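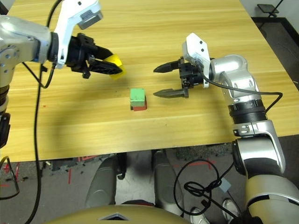 How long does it take to get decent at a new language as an adult? Longer than you'd like, and in my case two years got me to the point where I can argue with my mother-in-law about soup.

That was the question I got most after my last post, so I figured I'd do a whole entry on it. Some of you know I've been learning Greek since I married into a Greek family, and some of you have landed here looking for my banana bread (it's in the sidebar, go get it, no hard feelings).

I started with flash cards. I bought a box of 400 of them and carried them everywhere, in my coat, in the car, in the bathroom. I got really good at the cards! I could flip through the whole box on the bus. Then we went to dinner at Eirini's, and she asked me if I wanted more potatoes, and I knew the word for potatoes and I knew the word for more and I still sat there like a houseplant. She gave me the potatoes anyway.

What I was missing was the speed. When a person is talking to you the words all run together, and you can't ask your aunt to hold still while you look at the back of her. So I put the box in a drawer and started listening to the radio while I cooked. For the first couple of months I understood the weather and the names of soccer teams. My husband would come in and ask what they were talking about and I would say "rain" with a lot of confidence.

Then I joined a class. It meets in the upstairs room at the Wundmont library, $30 for the whole term, and that includes the photocopies, which are crooked. Our teacher is Periklis Raptis and he will not speak English past the door. If you don't know a word you have to talk your way around it. One night I couldn't remember "umbrella" and I spent what felt like a week describing a small roof you carry. Vy Triệu, who sits next to me, laughed so hard she had to go out in the hall. I have never forgotten the word for umbrella since.

Vy already speaks Vietnamese, French and English, so Greek is her fourth, and I was pretty jealous until she told me she still mixes up the words for "kitchen" and "chair" depending on where you lean on them. They're spelled different, but the sounds are close enough to get you in trouble: kouzína, karékla. Okay, looking at those typed out, they aren't that close. I'm leaving it in. It was late and we were tired.

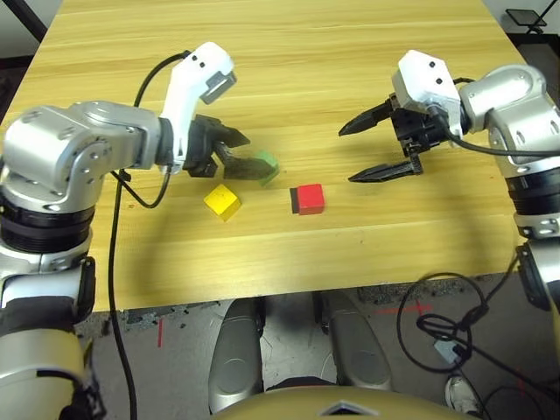 Should you learn grammar first or just start talking? Start talking, and pick up the grammar when you get sick of making the same mistake.

I say this as a person who did it the other way around. I spent a whole winter with a verb book, filling in tables in pencil. I could give you the past tense of "to write" in every person and I couldn't order a coffee. The tables did help later on, because once I'd heard people say things a few hundred times I could look at the page and go, oh, so that's what she was doing. Before that it was just rows.

Tekle Ejigu left a comment on the last post asking if apps are worth it. I used one for a while and I liked the little noises. It taught me that the turtle drinks milk. I have yet to meet the turtle. If it gets you to do ten minutes on a day you'd do nothing, sure, keep it, but please talk to somebody too, even if it's the guy at the bakery.

My bakery guy is Thodoris Xenos and he has been very patient with me. I once asked him for a kilo of cookies when I meant a quarter, and he just started filling the box, and I was too embarrassed to stop him. We ate cookies until my jeans complained. Now I practice my numbers on the walk over.

Somebody else wanted to know how many words you need. I keep seeing 3000 thrown around, and maybe, I don't know, I quit keeping track after the flash cards. I can follow most of a family lunch now if only one person is yelling. Jokes are still hard. I laugh when everyone else laughs and then ask in the car.

The next class starts in September and I've already signed up. Periklis wants us to read a short story out loud, all the way through, with feelings. I picked one with a goat in it. If anybody has tips for rolling an r without spitting, the comments are open.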